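문의 내역 > 지갑/노드 > 동기화 및 출금 지연
상태: 해결됨
분류: Qudah 풀노드, Ploletex 지갑 연동
우선순위: 보통

최초 문의

Qudah 메인넷 풀노드를 직접 돌리면서 Ploletex 데스크톱 지갑을 로컬 RPC로 붙여 쓰고 있습니다. 7월 클라이언트 업데이트 이후 지갑 잔액이 갱신되지 않고, 출금 요청을 넣으면 "대기 중" 상태에서 넘어가지 않습니다. 블록 탐색기에서 제 주소를 조회하면 입금 내역은 정상으로 나옵니다.

환경은 다음과 같습니다.
운영체제: 우분투 서버, 64비트
저장장치: NVMe, 여유 공간 충분
노드 모드: 풀노드(가지치기 꺼짐)
지갑 연결: 로컬 RPC, 기본 포트
방화벽: P2P 포트만 외부 개방

증상은 오전 9시 40분쯤 처음 확인했습니다. 노드 로그의 마지막 부분을 옮깁니다.

[sync] local height behind best peer by 3,053 blocks
[sync] requesting headers, batch size 1,000
[peer] connected peers: 2
[peer] handshake timeout, dropping candidate
[rpc] wallet_getBalance served from cached state

노드를 재시작하면 헤더를 한 번 받아 온 다음 같은 위치에서 다시 멈춥니다. 지갑 쪽 캐시를 지우고 다시 연결해 봤지만 달라지지 않았습니다. 출금 트랜잭션은 해시가 발급되어 있는데 탐색기에서는 조회되지 않습니다.

1차 답변 (Nosevico 기술지원)

문의 주신 내용 확인했습니다. 로그를 보면 지갑 문제가 아니고 노드가 최신 높이까지 따라가지 못한 상태입니다. 지갑은 노드가 마지막으로 검증한 상태를 읽어 오므로 그 뒤에 들어온 입금은 표시되지 않습니다. 출금 트랜잭션은 로컬 멤풀에만 있고 다른 피어로 전파되지 않은 것으로 보입니다.

아래 순서대로 진행해 주십시오.

1. Ploletex 지갑을 완전히 종료합니다. 트레이에 남아 있는 프로세스도 종료해야 합니다.
2. 노드를 정상 종료 명령으로 내립니다. 강제 종료는 피해 주십시오.
3. 데이터 디렉터리의 peers 파일을 다른 위치로 옮깁니다. chaindata와 keystore 폴더는 건드리지 않습니다.
4. 설정 파일의 부트노드 목록을 업데이트 공지에 실린 새 목록으로 바꿉니다.
5. 노드를 다시 올리고 연결된 피어 수를 확인합니다.

같은 출금을 다시 요청하지 마십시오. 기존 트랜잭션이 나중에 전파되면 출금이 두 번 처리될 수 있습니다. 복구 문구나 개인 키는 지원팀에서 요청하지 않으며 이 창에 적으셔도 안 됩니다.

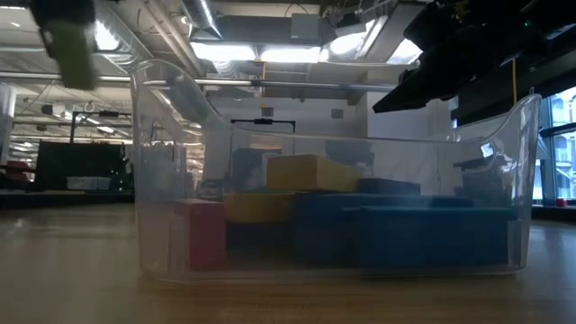 Puvville: 저도 같은 버전에서 똑같이 멈췄는데 peers 파일만 옮겨서는 안 됐습니다. 설정 파일에 예전 부트노드가 static 항목으로도 들어가 있어서 재시작할 때마다 그쪽으로 먼저 붙더군요. static 항목까지 비우고 나서야 피어가 늘었습니다. 시스템 시각이 어긋나 있으면 핸드셰이크가 끊기는 경우도 있으니 시각 동기화도 같이 보세요.

문의자 추가 답변

안내대로 1번부터 5번까지 진행했고 처음에는 변화가 없었습니다. 윗분 말씀대로 static 항목을 열어 보니 옛날 주소가 그대로 있었습니다. 해당 줄을 지우고 노드를 다시 올렸습니다. 시스템 시각은 정상이었습니다.

재시작 후 로그입니다.

[peer] bootnode list loaded
[sync] importing headers, batch size 1,000
[sync] local height behind best peer by 223 blocks
[sync] chain head reached
[txpool] rebroadcasting local transactions

동기화가 끝난 뒤 지갑을 켜니 잔액이 탐색기와 일치합니다. 출금 건도 재요청 없이 전파되었고 오후 2시 전에 확정됐습니다. 수수료는 처음 설정한 값 그대로 나갔습니다.

한 가지 질문이 있습니다. 옮겨 둔 peers 파일은 삭제해도 됩니까? 그리고 동기화가 밀렸을 때 지갑에서 경고를 띄우는 설정이 있는지 알고 싶습니다.

2차 답변 (Nosevico 기술지원)

peers 파일은 노드가 새로 만들었으므로 이전 파일은 삭제하셔도 됩니다. 경고 표시는 Ploletex 지갑의 설정 > 네트워크 > 고급에서 "노드 높이 차이 알림"을 켜시면 됩니다. 기본값은 꺼짐입니다.

static 항목에 남은 부트노드 문제는 업데이트 안내 문서에 빠져 있어 문서 수정을 요청해 두었습니다. 1차 안내의 4번 단계에도 static 항목 확인을 추가했습니다.

처리 기록
원인: 폐기된 부트노드 주소가 static 항목에 남아 피어 연결 부족
조치: peers 파일 이동, 부트노드 목록 교체, static 항목 삭제
데이터 재동기화: 하지 않음
관련 문서: Qudah 노드 업데이트 안내, 부트노드 변경 항목
문의자 확인 후 종료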